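The Hondo trial was 7 weeks long and I signed up for it in September, mostly out of spite, after my cousin told me I'd never let a machine touch my kitchen. Well! Two boxes came up the stairs from Pravus with a booklet, a pair of hand grippers, and a phone number that went to a very cheerful recording.

The deal with Hondo (in case you haven't had the flyer shoved under your door like everybody in Hellham has) is that you teach it your chores yourself. You squeeze the grippers, you do the thing the way you like it done, and you do it again until the little meter on the app fills up. Then the Hondo unit is supposed to do it your way forever for 200 a month. The other company, Zuccaro, sends theirs already knowing how to do everything, but it does it the Zuccaro way, and I've seen how it folds a towel at my sister's place. No thank you.

So I taught. I taught before work and I taught after dinner, talking the whole time like an idiot, telling the grippers that spoons go on the right and chopsticks go on the left, that's how my mother kept them and that's how they'll stay. Except I cheat. I put chopsticks in with the spoon when the left side gets crowded, and so did she, and I had never once noticed until the app sent me a note: "Inconsistent sorting. Please choose one rule." I was so offended I went and sat on the back steps with a beer.

By the fifth week I was at 936 tries and the meter had barely moved past half. I called the number and for once got a person, Benjie Layug, who had a nice slow voice and asked me what the rule was. I said there wasn't one, it was just whatever looked right. He said okay, then teach it that, and don't clean it up for the app.

I went back in and did it my crooked way, the spoon and the strays together on the right, the bundle on the left, and I quit apologizing.

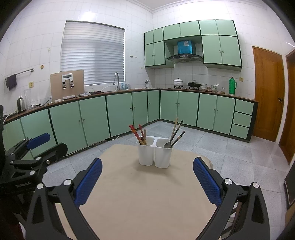

Anayeli Espinoza wrote under my review that she'd gone to 2,582 tries on her Hondo before it got her silverware right, and that I should keep going past the point where the meter says stop, and did I know the monthly price was negotiable if you asked before the trial ran out?

I did not know that! I called Benjie back the same night and got the recording, so I told the recording all about it.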